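A day at the Wostholm open house

I had been trying to get into one of the Wostholm visiting days since March, and when the email finally came I cleared my calendar and drove up the night before. The theme this year was good practice in collecting demonstrations for robot learning, a topic that sounds dry until you spend a few hours with people who care about it this much!

Thodoris Nikolaidis ran the morning. He started with the house rules, which fit on a single printed sheet and which he read aloud from top to bottom. Shoes with closed toes. Drinks stay in the kitchen. If you are wearing the rig you say "live" before you start and "clear" when you finish, loud enough for the whole room. Anyone who might be recorded signs the consent form first, visitors included, so we all lined up with one pen between us.

Then came the longer document, the Illau checklist, now in version 4. I'd only read version 2, and the difference is huge. The old one was mostly about file naming and calibration. The new one has a whole chapter on the room: where bystanders may sit, how walking routes are kept, who has the authority to stop a session. Thodoris told us the chapter grew out of near misses, and he was generous with the details (a lot of them involved coffee tables).
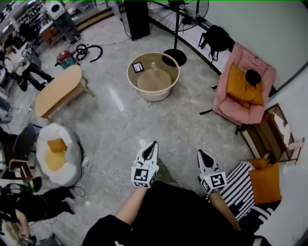 My own interest is floors. I write the safety procedures for a small group at Flerov, and I have lost more arguments about cables than I care to admit, so I went straight to the section on trip hazards and pestered everybody with questions. Illau asks for a floor check before every session, done by the person who will wear the rig, with hands free and grippers parked. After that you do a second look with the grippers held out in front of you, the way you'll really be moving. I loved that second step, and trying it in the living room sold me on it completely. With both hands full and your attention on the tips, the white cables by the bean bag and the black coil farther back are just the kind of thing you stop noticing, and people's legs stretched out across the tile count as part of the floor too. We had a lively talk about whether seated people should have to tuck their feet in or whether the wearer should plan around them. Illau says the wearer plans. I'd want both.

After lunch we did markers and logs. The rule on fiducial markers is short: look at each one before you start, wipe it, and replace it if a corner is lifting. Every session gets a line in the log, even the ones that are abandoned after a minute. Their log had reached entry 219, and I got to leaf through a good chunk of it. The handwriting is terrible and the notes are wonderful.

The Montoya people gave the last talk, on writing stop rules that newcomers will use. Their advice was to let the newest person in the room call the first stop of the day as practice. I'm stealing that one for Flerov.

I asked for a copy of the checklist and got one, along with permission to adapt the floor section. If you want to visit, write early and ask for a morning slot, and bring your own pen.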